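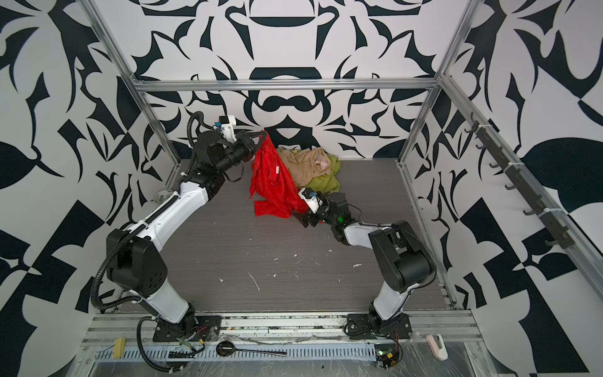
What does Plenero do?

We sort, hang and fold used clothes, and we send them on to people who will wear them again.

About us

Plenero is a small company for the second life of clothing. We started in January with one rented room, 38 bags of mixed clothes and a borrowed ironing board. The clothes came from families in our own street who were moving away. Kartini Rahman had worked for many years in a laundry, and she knew how much good clothing is thrown out only for the reason that it is in a heap. A heap looks like waste. The same clothes on a hanger look like a shop. From this simple observation our company was made.

Today we take clothes from private persons, from small shops that close, and from hotels that change their staff uniforms. We do not take shoes, pillows or carpets. We are sorry for this, but we do not have the space for them.

How we work

Every bag is opened on the day it arrives. The clothes are taken out one by one, never poured out by the whole bag, as buttons and zippers can catch in knitted things and pull the threads. Each piece is held up by the shoulders or by the waistband and looked at on both sides. We check the collar, the underarms, the knees and the hem. After this we read the label inside, if there is still a label, and we decide how the piece must be washed.

Pieces with a small fault go to Yusri Sumampouw. He sews on buttons, closes open seams and shortens loose threads. He does not repair silk, and he will tell you so in a friendly way. Pieces with a large fault are cut for cleaning cloths, which we sell in bundles to Porkach, a bicycle workshop near to us.

About color

Many visitors ask us if we sort by size or by color. We sort by color first and by size after. Fedir Karpenko introduced this order, and at the beginning not all of us agreed with him. But a strong red can spoil a whole wash of light clothes, and a person can see a color much faster than he can read a small tag. A pile such as red, beige and yellow-green together is for us three different piles. The red is lifted out first and goes to the dark and strong colors. The beige goes with the light ones, also when it has a print on it. The yellow-green is the difficult one, and we usually wash it with other greens until we are certain that it keeps its dye.

Our rooms

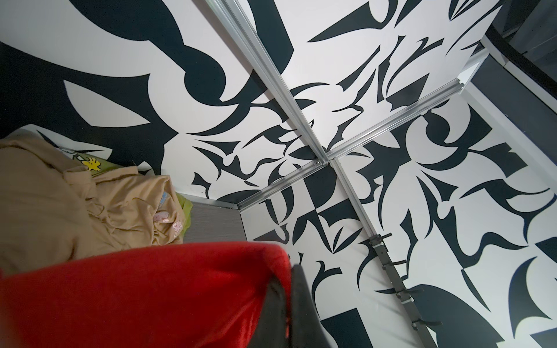

We believe that a place of work should be pleasant to look at, and we spend more time on our walls than perhaps a company of our size should. In our first room everything was painted in cream, and by the afternoon we were all tired of it. Shota Katayama, who takes care of our rooms and our printed papers, likes strong patterns without color. Black hooks and thorn shapes on white, with curves that are large on one panel and small and spiky on the next, give the eye something to rest on after many hours of colored cloth. The aluminum rails between the panels keep the edges straight. He has also used the same kind of shapes on our paper bags, and customers now recognize us by them.

The other rooms are more quiet. The washing room has white tiles, and the folding room has long tables at a height which is good for the back. Please do not put coffee on these tables.

Who we are

Kartini Rahman leads the company and answers the telephone. Fedir Karpenko is responsible for sorting and washing. Yusri Sumampouw does the sewing. Shota Katayama is mentioned above. Nassoro Koech joined us last, and he organizes the collection of bags and the deliveries to our partner shops, Khoo and Skamer.

In a usual month we receive 2000 pieces of clothing, and 200 of them become cleaning cloths. The others are worn again.

If you want to give us clothes

Please bring them clean and dry, in a closed bag. Empty the pockets. It is a help if you button the shirts and turn the trousers the right side out, but we accept them also if you did not have time. We can collect from your home when you have 2 full bags or more. To arrange a collection, please call Kartini in the morning, and tell her on which floor you live and if there is an elevator.

This page was last changed on 12 Aug 2020.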